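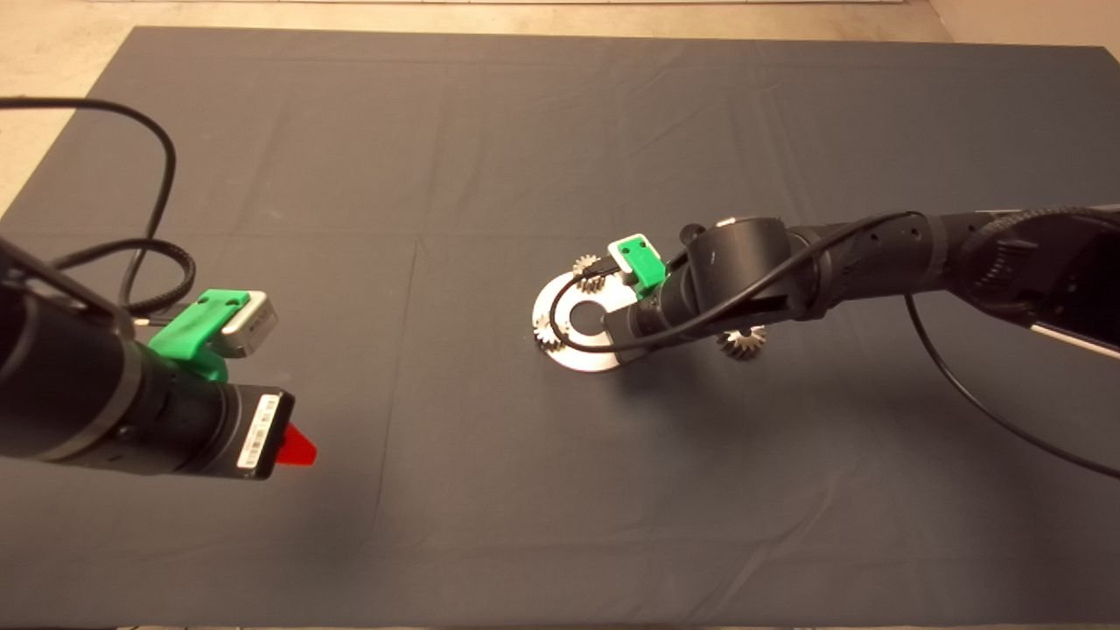 Linen Room Attendant (full time, evenings)
Pukley Table Linen, Skistach Street plant

Posted 15 September 2023

Pukley rents and launders tablecloths, napkins and aprons for restaurants, hotels, wedding halls and church suppers. We are hiring one full-time attendant for the evening shift in the linen room. The position is open now and will stay open until it is filled. We would like the new person trained and comfortable before December, when the party orders come in.

The job

Clean linen comes to the linen room from the dryers and the flatwork ironer on carts. You will inspect it, fold it, count it into bundles, tag the bundles and put them on the right shelf for the morning trucks. Linen that fails inspection goes into one of the reject bins: rewash, mend or rag. A good part of learning the job is learning which bin.

You will spend most of the shift on your feet at an inspection table. The large cloths are handled by two people. Napkins and aprons are handled alone. Attendants trade stations at the meal break so that the same person is not on banquet cloths all night.

You will also:

Check each cart against its wash ticket and write down any difference.
Pull orders from the shelves for the next day's routes.
Trim loose threads and send torn hems to the mending desk.
Spot treat wax, ink and lipstick with the products kept at the sink.
Clear lint from the tables, floor and ironer guards at the end of the shift.
Answer the driver line when the office is closed. It does not ring often.

What a shift looks like

The evening shift runs from 2:30 p.m. to 11:00 p.m. with a half-hour unpaid meal and two paid breaks. The first hour is mostly carts left by the day shift. The ironer runs until the meal break and the room is at its busiest then. After the meal it is order pulling, bundling and cleanup.

On a normal evening the room handles 3,000 napkins. Tablecloth volume moves around a lot more, and Thursdays and Fridays are heavy. There is no individual piece quota. We look at whether the morning trucks leave full and whether customers call to complain, and we would sooner have a slow bundle with the right count than a quick one with the wrong count.

The schedule is Monday through Friday. In December we ask everyone to work two Saturdays, which you pick from a sign-up sheet by seniority. New hires pick last, and people who have been here a while will tell you the early Saturdays go first. Those hours are paid at time and a half.

The room

The building is an old dairy. It was rewired and given a new roof before we moved in, and the linen room is on the ground floor at the back, next to the loading dock. It is warm in summer. We have fans and a cold drinks refrigerator, and the dock door stays open when the weather allows, but anyone who cannot work in heat should think hard about this one. In winter it is the most comfortable room in the plant.

It is also loud while the ironer is running. Ear plugs are on the wall by the time clock and you are expected to wear them on that side of the room. Conversation is easier after the meal break. One radio is allowed and whoever opened the first cart picks the station.

Bundles are stored by color and size. White and ivory take up the long wall. The dark cloths, black and gray and navy, are kept on separate shelves and have their own folding table, because white lint on a black cloth is our single most common complaint. You will get tired of the lint roller.

What we need from you

You must be 18 or older and able to work legally in the United States.
You must be able to stand for a full shift, push a loaded cart on a level floor, and lift 40 pounds to waist height.
You need to be able to count accurately and write numbers that other people can read.
You need to be able to tell ivory from white under ordinary shop lights. We give a short color check at the interview. It uses real napkins.
You need enough English to read wash tickets and safety labels. Several of us also speak Spanish and training can be given in either language.

Laundry, hotel or banquet experience is helpful but we do not require it. No diploma is required. Sewing is a plus. If you can run a straight-stitch machine, say so in your application — the mending desk is short on Wednesdays and those hours pay a little more.

Pay and benefits

Starting pay is $17.75 an hour, with a shift premium of 75 cents for evening hours. Pay is reviewed after 90 days and then once a year.

Health and dental coverage begins on the first of the month after 60 days. You earn paid vacation from your first day and can start using it after 90 days. There are six paid holidays. Work shirts are provided and we wash them. Shoes are up to you, closed toe with a non-slip sole, and we pay back up to $80 a year with a receipt.

Employees can borrow table linen for family events at no charge. Please return it unwashed. Home detergent causes trouble in our machines.

Training

The first two weeks are on the day shift, 6:00 a.m. to 2:30 p.m., so that you can work alongside Jairo Sánchez, the linen room lead. If you cannot do days for those two weeks, tell us before the interview and we will try to work something out, but it makes the training longer.

You will start on napkins. Most people move on to square cloths in the second week and to rounds and banquet lengths after that. Rounds are the hardest to fold and everyone's first ones are bad. There is a reference binder at each table with the fold for every size, and one of our larger accounts, Kekura Banquet Hall, has its own fold with the label showing, which you will learn separately.

You will also get chemical safety training for the spotting products and lockout training for the ironer. Both are paid time. Linen room attendants do not feed or clear the ironer until they have signed off on the lockout training, no matter how backed up the carts are.

Getting here

The plant is at 900 Skistach Street. The number is painted on the dock side of the building and is hard to see from the road, so look for the blue awning over the office door. Free parking is behind the building. The last bus passes the corner at 11:20 p.m. on weeknights, and we let bus riders clock out on time even when cleanup is not done. Bicycles can be kept inside by the boiler room.

How to apply

Pick up a paper application at the office between 8:00 a.m. and 4:00 p.m., Monday through Friday, or ask for one at the counter of our rental showroom on Lukáč Avenue. Completed forms can be left at either place. A resume is fine if you have one but we still need the form, including the page with two work references. A teacher, coach or landlord is acceptable if you have not worked before.

Address it to Alaric Baptiste, Plant Manager. He reads applications as they come in and calls people for interviews within a week. If you have not heard by then, call the office and ask.

The interview takes 45 minutes and includes a walk through the plant, so please wear shoes you can walk on a wet floor in. Offers depend on a background check. A past conviction does not rule you out and will be discussed with you before any decision is made.

Pukley Table Linen is an equal opportunity employer. If you need an accommodation to apply or to interview, tell the office when you pick up the form.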